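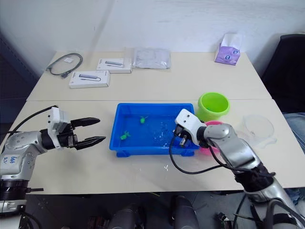 Falerik Institute — Charity Accounts and Records Group

Notebook, July, started at 9.15 with tea

Back on the Furville refuge grant file after a fortnight of other things, so I am going to write down where I had got to before I lose the thread again. Apologies to whoever reads this after me, I do go on.

The question we were given is a narrow one. The Furville housing charity held a restricted grant for emergency accommodation, and the regulator's letter asks whether the money was spent on that or drifted into general running costs. We are not asked whether anybody did wrong, and I have crossed out the word "misused" in my own draft, where it had crept in at the top of page 2. "Applied outside the restriction" is longer and duller but it is what we can show.

Vouchers: the scanned set from Sisodia has 1020 items in it. I had been working from the earlier export, which was smaller, and spent a good part of yesterday afternoon hunting for invoices that simply hadn't been in the batch. Please, everyone, delete the old export. I have moved my copy to a folder called DO NOT USE, which I know perfectly well somebody will open out of curiosity (quite possibly me).

Loaded the new set into Zavum and let it match vouchers against the cashbook. Most fell into place nicely. The unmatched ones are mainly of a kind I remember from the last job: a hotel bill paid on one card, a transfer a few days later to cover it, and the cashbook showing only the transfer with "as agreed" in the narrative. As agreed with whom? I have matched by amount where the amount is unusual, pence and all, and left the round sums alone. A round sum will match almost anything if you want it to.

10.40. Director's expenses. There is a run of taxi fares coded to the grant, and my first feeling was a bit of a sinking one. But quite a few are late at night and go to the same hotel that appears in the placement log, so they could very well be a family being moved. The log gives no names, rightly, and I would not want it to. I've marked them "consistent with purpose, not proven" and will leave it to the solicitors whether to ask for more. Anything they ask for must come to us with addresses blacked out first. I would far rather have a weaker schedule than have somebody's whereabouts sitting in our shared drive.

The pension top-up is another matter. It went through the grant code in a single payment of over £2000 and I cannot find a minute, an email or a pencilled note approving it. The journal has no second initials. I looked in the governance box as well as the finance box, and went through the loose papers at the back of the lever arch twice. It goes on the exceptions schedule as it stands, with no adjective.

Lunch, and a long chat with the records side about box 5, the one with damp along the bottom. They want to dry it flat between blotters before anyone turns the pages, and I said yes of course, though it does hold the board papers I most want to see. A little patience there. They have kindly offered to photograph the contents list first so I can at least plan.

14.00. Tried the overheads question again. The grant agreement allows "a fair share of central costs" and then, maddeningly, doesn't say how to work it out. The charity used floor space in the first year and staff hours afterwards, with no note of the change. I ran both ways on the same year to see how much it mattered. Floor space puts more on the grant, staff hours less, and neither is silly. My inclination is to show the two side by side in an appendix and let the regulator choose. If we pick one we shall be arguing about it until Christmas.

I should also say something about the closing balance, as I had it wrong on the whiteboard and one or two of you copied it down. I had counted a refund from the letting agent as new income. It is the return of a deposit, paid out of the grant in the first place, so it goes back to the restricted fund — same pot, no income at all. Whiteboard now corrected, in green.

Things for tomorrow, in no great order:
Chase Sisodia for the bank mandate forms, the signed ones and not the blank templates they sent.
Ask Zavum support why it reads a credit note as a second invoice when the minus sign comes after the figure. I've fixed those by hand and tagged them "sign".
Reread the grant agreement schedule on redundancy costs, which I skimmed.
Find out who still holds the charity's old email archive. The landlord may have the server, of all people.

16.30. Backed up the working papers, locked the cabinet, key in the usual place. The exceptions schedule is in the front pocket of this notebook with my scribbles on it, so do please add yours in a different colour.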